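4.2 Replaying a recorded task in simulation

Use this procedure to check a trained grasp policy against the Onden task set before you report a result.

1. Open the Osemico launcher and select the tabletop world.
2. Set the random seed to 185. The baseline runs used the same seed.
3. Load the task file "bottle, clutter" and wait for the arm to reach its start pose.
4. Set the episode count to 40.
5. Press Replay. Leave the viewer window open until the first episode ends.

Note: The clutter objects are part of the task. Deleting one changes the task hash, and the run will be left out of the results table.

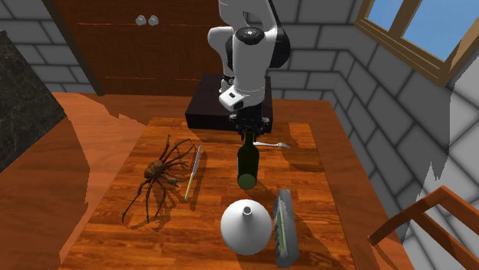 Can I change the seed between episodes?

Seeds are fixed for the whole run. To test another seed, start a new run and give it its own output folder.

6. When the last episode ends, open the summary file and copy the success rate into the results sheet.

Caution: Do not compare success rates from different physics step settings. Baoshan Shao's March runs used the old step and are kept in a separate folder.

Report replay errors to Yasmine Tahiri with the log attached.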